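The Case for Tape
18 Nov 2023

Most arguments about home robot builds are arguments about controllers. I think the more useful argument is about the table. On our bench at the Sodmont workshop the arm was bolted down in an evening, and the work surface took the better part of November.

The first surface was a printed calibration sheet. It curled, and it cost more than the paper and tape that replaced it. Tape is less accurate, by almost 2 mm at the worst corner. For picking up household objects that error is tolerable, and a line can be lifted and laid again.
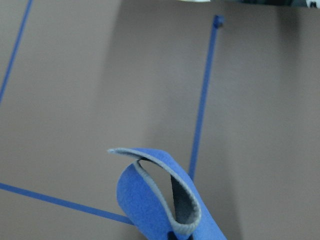 Wrist camera: curled blue foam and tape lines.

Color is the weak point. Blue foam on blue tape is a poor choice for any segmentation step that relies on hue, and I would use a different tape next time. Depth helps, but thin foam gives little of it when flat.

The larger benefit of a grid is in the log. An entry that names a cell can be repeated by another member a week later - an entry that says "left of the arm" can't.
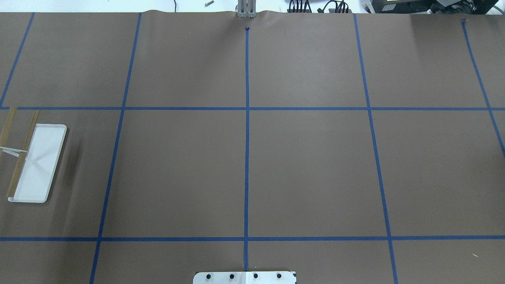 Gridded paper, with tray and sticks in a left-hand cell.

I would not put a grid under a production cell. In a shared shop, where the table gets used for other work, it is worth more than a better gripper. Our next log sheet will carry the cell number in its first column.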